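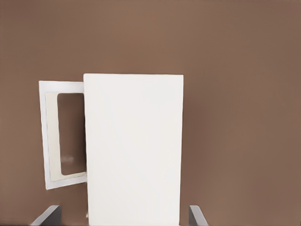

Armario blanco con la puerta entreabierta, sobre pared marrón.

Gumero grabó su segundo disco en 10 noches, y la nota de prensa lo repite cuatro veces, como si la prisa fuese un género musical. El cuarteto promete krautrock, bolero y «ruido devocional». Yo oigo, sobre todo, un pedal de eco muy caro.

Flermont dura 35 minutos y le sobran 13. «Juška», la pieza central, arranca con un bajo espléndido y después se queda a vivir en él. Graciela Saavedra canta como quien lee un contrato – a ratos funciona, sobre todo en «Brullasari», la única canción con estribillo.

«No ensayamos, eso mata las canciones», me dice Saavedra. Puede ser. En febrero los vi en una sala pequeña y el batería entró tarde dos veces. La edición en vinilo, de 697 copias numeradas, ya está agotada. Habrá que ver cuántas se escuchan.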